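Kongkaew Harmony Workbook – my review after one term
Posted 2021-07-12 by Oluwatosin Shehu

I bought this workbook because my piano teacher was tired of correcting my parallel fifths. It is published by Pokwood and it has 17 chapters, from simple triads up to modulation to distant keys. I have finished 11 of them, so please read my opinion with this in mind.

The explanations are short and clear. Each chapter gives a rule, then a few bars of music, then exercises in four parts. I liked very much the pages on the dominant seventh, where the author shows the same cadence in several keys and asks you to sing the bass before you write anything. At first I skipped the singing. This was a mistake, and I had to go back.

The weak side is the answers. Only one solution is printed for every exercise, and often mine was different but, according to my teacher, also correct. A student who works alone can lose courage here. The paper is also too thin – my pencil went through it in the chapter on suspensions.

Compared with the older Serkar book, there is less history and much more writing. For me it is the better choice, but you should already read both clefs without difficulty.

I give it 4 stars.
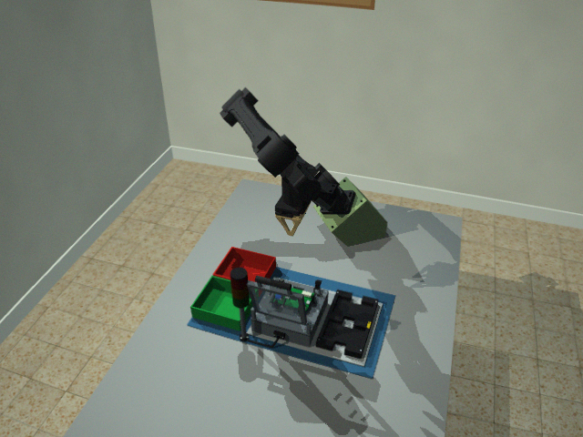
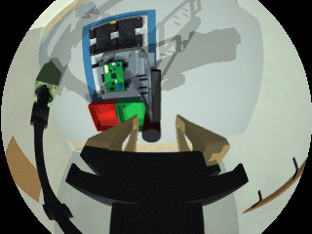
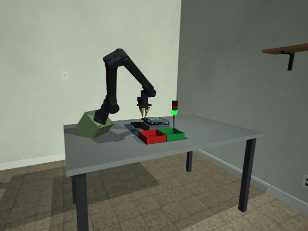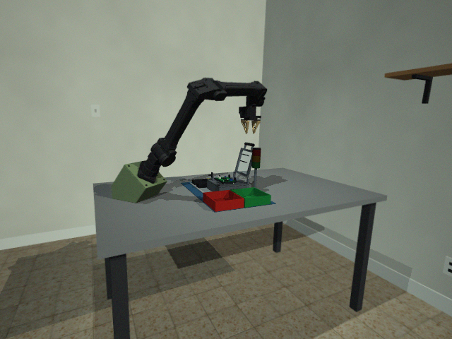

Do I need a piano to use the workbook?
Any keyboard is enough, even a small one, but you should play every exercise slowly after you write it.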